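Fokivcombe Thin Objects: data card

Version 2. Last revised in May.

Summary

Fokivcombe Thin Objects is a set of short manipulation recordings made with a hand-held gripper. Every episode covers one grasp or one placement of a thin item on a table, or the two together. We collected it to test whether a policy trained on hand-held recordings can learn when a thin object is held and when the fingers have closed on nothing. In most camera views those two cases look almost the same.

The set goes with the Vasus training code. You can use it without Vasus, but the loader and the split files assume the Vasus folder layout.

What is in an episode

Each episode folder contains the wrist camera video, the estimated gripper pose for each video frame, the finger opening, and a text file with the task instruction. Video runs at 10 frames per second after resampling. The finger opening comes from the linkage and is stored as a value between zero (closed) and one (fully open).

There are 200 episodes in the held-out split. The operator labeled these by hand right after recording, with one of three outcomes: held, empty, or slipped. Training episodes have no outcome labels.

Collection

Operators worked at a white tabletop in the Datham room, with everyday things left lying near the work area. We did not clear the table between episodes. Instructions were short, such as "pick up the strip" or "set the card down flat", and operators were free to choose their own approach direction.

The fingers are black, and many of the items are dark and thin. When an item is held upright between the fingertips, very little of it shows, often just a top edge catching the light. The finger opening does not help much either, as a thin item changes it by less than the noise of the reading.

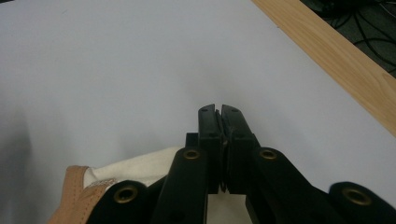
Qiuyue Jin wrote after trying the first release that the outcome labels should be kept away from the final frames of an episode, since a model could learn the operator's habit of pausing after a good grasp and never look at the fingertips at all. The same message asked for an empty-grasp episode to match every held one, with the same pause at the end.

We made both changes. Held-out episodes are now cut at a fixed interval after the fingers close, and operators were told to pause in the same way whether or not they had picked something up. The first release should not be used for comparisons.

Method tested

The baseline policy takes the full wrist view at low resolution. The Gu variant adds a second input, a crop centered on the fingertips at the original resolution. Both inputs pass through the same image encoder. The crop position is fixed per gripper, which works because the fingertips stay in nearly the same part of the view as they open and close.

No force or touch sensing is used in either one.

Result

The Gu variant told held from empty more reliably than the baseline on the held-out split. Most of the gain came from dark items held upright. For light items on the white table, the two were close, and we would not claim a difference. Slipped episodes remain hard for both. In many of them the item leaves the fingers between two frames and ends up outside the crop.

Making the crop larger did not help. Making it smaller hurt, mainly when the pose estimate was poor and the item was held off center.

Known problems

Pose estimates drift when the tabletop fills most of the view. A plain white surface gives the tracker little to work with, and the table border or nearby items are sometimes all it has. Episodes with a large drift are listed in drift.txt and are skipped by default.

Lighting is soft and even in nearly all episodes. We have not tested the models under strong side light.

Two operators recorded all the data, so the range of approach directions is narrow. Both are right-handed.

Item names in the instruction files are not consistent. "Strip", "sliver" and "blade" may all mean the same item. The file items.csv maps the names we know of.

Loading

Unpack the archive and point the Vasus loader at the top folder. Set the crop option to gu to get the second input, or leave it out for the baseline. Files for the held-out split are read only when the split is named directly.

Report bad files on the issue tracker and include the episode folder name.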